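Ticket 2591
Subject: Produce bags, shared kitchen, Desasik building
Priority: Low (raised to Medium by the reporter, put back to Low by us)
Status: Open

Reported fault: fruit left in thin plastic bags by the worktop goes soft and sweats. Reporter blames the Wollix fridge, although the fruit has never been in it.

Monday, 9.40. Asked reporter whether the bags were tied shut. They were, with a double knot, "for freshness".

Monday, 14.15. Advised untying. Reporter asked if there was a setting for this.

Tuesday. Bags untied. One still smelled like a cider press. Contents binned, worktop wiped. Predetti sent a quote for a ventilated fruit rack at 200 pounds, which we have filed under comedy.

Wednesday. Trial begun: bag laid loosely over the fruit, nothing knotted, check after 3 days. Farina on the second floor offered a bowl. Reporter feels a bowl is "a bit much".

Friday. Bag still in use, bowl still on offer. Anything going yellow should be eaten first, and before anyone opens another ticket. 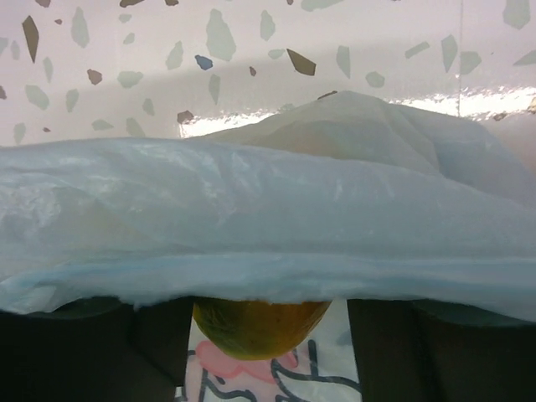 Reply from second floor: The bowl is free and has been by the kettle since Wednesday. Please also stop putting bananas in with everything else, they set the whole lot off. Can we close this now?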